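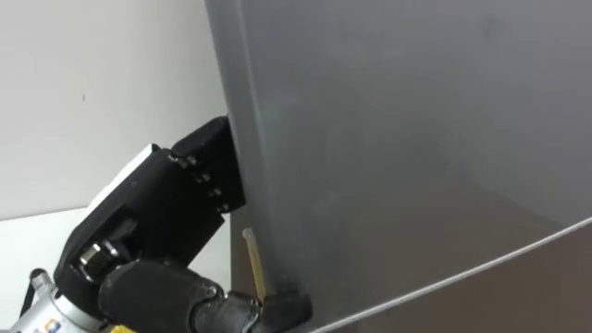 A curved panel in gray, smooth finish.

About Gremmont

Gremmont makes curved panels for shops, offices, clinics and exhibition stands. We have a workshop with a small office above it, and most of our orders come from fit-out contractors and interior designers. We also sell directly to anyone who needs a single panel and can give us a drawing.

The company was started by Nanna Mikkelsen, who had spent years fitting reception counters for other firms. The flat parts of those counters were easy to buy. The curved fronts came late, came in the wrong radius, or had to be filled and sanded on site. She rented half a unit, built two forms and began taking orders for curved fronts only. The second half of the unit became ours later on, and the office was added after that.

What we make

Our standard list has 146 panels, sorted by height and radius. They are used as counter fronts, column covers, corner pieces and low screens. Gray is the color we sell most of, followed by white. Both are available in matte or with a slight gloss. The gloss is easier to wipe down and shows the curve more, so have a look at a sample under your own lighting before you choose.

Girer is our range of full-height screens. Bouzid is the lower range, made to stand beside desks and waiting areas. Lellico is the name for our edge and joining parts, which fit both ranges and can be ordered separately.

If nothing on the list fits, we work from a drawing or a template. Cardboard templates are fine. Please mark which face is the outside, and write the radius on the template itself as well as in your email.

How we work

Every panel is checked for radius at the top, middle and bottom. The vertical edges get a separate check, as they take most of the knocks during moving and installation. We look at the surface under a low side light, which picks up dents and ripples that overhead lights hide. Panels with marks on the back only are sold as seconds, and the current seconds are listed on the price sheet.

Standard panels leave the workshop in 10 working days. Made-to-drawing work takes longer, and we give a date once the drawing is approved. We close for stocktaking in April and do not ship during that time, although email is still answered.

Last year we made 963 panels, almost half of them to customers' own drawings.

Visiting and samples

You can see the standard finishes at the workshop. Please write first so that someone is free to show you the panels. Sample pieces can be mailed out, up to 2 per request, and you may keep them. They are cut from flat stock, so they show color and gloss but not the curve.

Replacement panels

We keep the drawings for every order. If a panel is damaged after installation, send us the order number and the position of the panel, and we can make another to the same drawing. Colors may differ slightly from an older batch.

For prices, drawings and delivery questions, write to the office and include your order number if you have one.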